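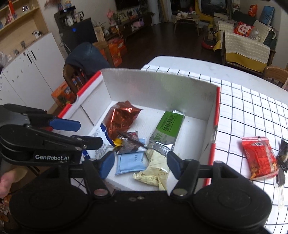 Ngaio Doolan wants to know if anyone else has read the Paewai books out of order and survived. I picked up book 4 at a library sale on Saturday, the one where Tess comes home to run her aunt's orchard, and I'm 50 pages in and already in love with the grumpy vet. Do I stop and go find the first three? I hate spoilers but I really don't want to put it down!

Wiremu Gilchrist
Keep going. Each one is a different couple, so you get a full love story with an ending every time. You'll find out who married who in the earlier ones, but come on, it's romance – you knew they would.

Pauline Lockwood
I'd stop, sorry! I started with 4 too and it gives away the whole thing with the brother and the fire, and that's the big secret in book 2. I still enjoyed 2 but I kept wishing I didn't know. Book 1 is slow (the wedding takes about 5 chapters) and you can skip it if you have to. Read 2 and 3, then go back to your vet. He's worth the wait – the barn chapter, oh my.

Chi-keung Huang
Haven't read these but my wife liked Skulldale, same kind of thing with more ghosts.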